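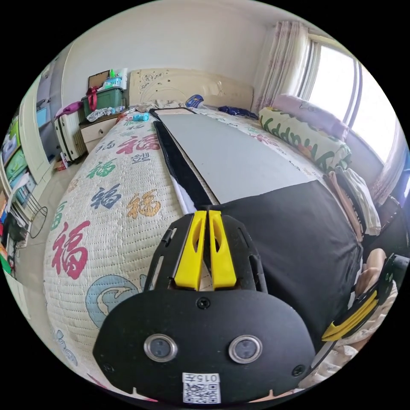

News | Projects | Data | Downloads | Contact

Household collection, second round: bedrooms

1/16/25

The second round of recording for the Setard set is under way. The first round covered kitchens and hallways. The present one covers bedrooms, with soft goods as the main subject: clothing, towels, pillow covers, sheets of plain fabric. Recording is done in lived-in homes with two hand-held grippers, one in each hand, and the rooms are left furnished and in ordinary use. A bed with a printed quilt, a cushion or two and some clothes near the headboard is a normal working surface for this round.

The target is 500 accepted examples per task. At the last count the folding task stood at 141. The other tasks have been opened but are not yet reported, as their labels have not been checked.

What counts as one example

An example starts with both grippers open and clear of the cloth and ends when both are open and clear again. Anything recorded before or after is trimmed. If the cloth is dropped and picked up again within the same attempt, the example is kept and marked "regrasp". If the person puts a gripper down and moves the cloth by hand, the example is rejected. Examples longer than 90 seconds are also rejected, except for the large sheet task, where the limit will be set once Kudex have run the first training pass.

Large dark cloth continues to give trouble. A black sheet spread on a bed has few marks for the position tracking to hold on to, and when it fills most of the view the path drifts. Patterned bedding helps a good deal and should be left uncovered along at least one side. Do not replace a patterned cover with a plain one to make the room look tidier. Several early sessions were lost this way.

Light from windows

Collectors have asked whether curtains should be drawn. They should be left as the household has them. The learning system at Narnirness is meant to work in daylight and in lamplight, and the first round was too heavily weighted towards lamps. The one exception is direct sun on the cloth itself, which washes out the edges that the fingers have to find. In that case move the cloth, and leave the curtain alone.

Labels and pairing

Each gripper has a number on its label. Enter the numbers for left and right on the session sheet before recording, and again if the tools change hands. In the December upload, 8 sessions had the sides swapped. They can be corrected, but each has to be looked at by eye, and the work holds up everything behind it in the queue. The code on the label should be kept clean and flat. If it has started to lift, stop and fit a new one from the spares envelope.

Check that both sets of fingers close fully before the first attempt. Fingers that stop short will still pick up a towel but will slide off thin cotton, and the resulting examples teach a grip that does not hold.

Failed attempts

Please continue to send these. A share of failures is wanted in every task, and the Bouchard sorting script separates them without further work from the collector. Write "fail" in the outcome column and add a short cause if one is plain, such as "two layers taken" or "slipped at corner". Leave the cause blank where it is not plain. Guesses have proved harder to clean up than gaps.

Uploads

Files go to the same folder as before, one session per archive, with the session sheet inside. Archives without a sheet are held and are not counted towards the target. The bedroom round closes in May, and the trimmed set will be passed to Kudex after that. A short note on living rooms, including which sofa and blanket tasks have been chosen, will follow in a later issue.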